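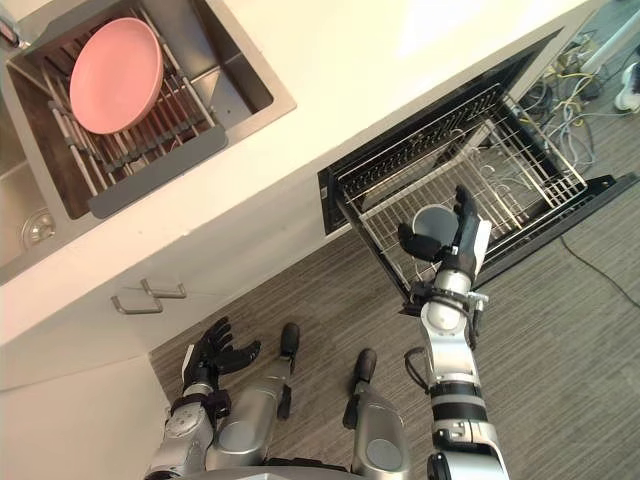
**Kostow opens equipment planning program for care homes and small caterers**

*Drurkberg, November* – Kostow today announced a planning and budgeting program for organisations which consider buying a humanoid robot for kitchen work. The program is open to care homes, school kitchens and catering firms, and it starts with the dishwashing area, where most of our customers ask us to begin.

During the last year, our office in Drurkberg received 612 enquiries about kitchen automation. Many came from managers who already had a price for the robot but no price for the rest: the electrical work, the changed layout, the spare hand parts, the hours of staff training. Several of them had to go back to their board for a second approval, and two projects were cancelled for this reason.

Under the new program, each participant receives a site visit, a written equipment plan and a budget sheet with 28 lines. The sheet separates the costs which are paid once from those which return every year. It also asks for measurements that are often forgotten at the purchasing stage, such as the height of the counter, the clear floor in front of an open dishwasher drawer and the distance to the nearest power outlet.

"A buyer will compare the arms and the hands very carefully, and then the machine arrives and the drawer opens into the only place where it can stand," said Jacobus Nkuna, head of customer planning at Kostow. "I would like that we have this conversation before the order is signed. A cup and a plate are simple objects, but the kitchen where they are washed must be planned."

The first two participants are the Mofokeng care residence and Wella, a catering company that serves office buildings. Mofokeng will plan for one robot on the evening shift, for loading cups and plates only. Wella has asked for a comparison between purchase and a lease of three years, and its plan will include a reserve for replacement fingers and cables.

Kostow recommends a clear floor depth of 600 mm beyond the fully opened drawer, and a free width of 400 mm on the side where the robot reaches in. Kitchens that cannot offer this space can still apply. In such cases the plan will show the cost of moving the cabinets, or it will advise to wait – we prefer to lose a sale than to deliver a machine which stays in the storage room.

Glassware, knives and heavy pots are not included in the program at this stage. Participants are not obliged to buy from Kostow, and the budget sheet may be used with offers from other suppliers.

Applications are accepted until the end of November. Organisations should send a floor plan of the kitchen, the model of their dishwasher and the name of the person responsible for the equipment budget.

**Media contact**
Jacobus Nkuna
Customer Planning, Kostow, Drurkberg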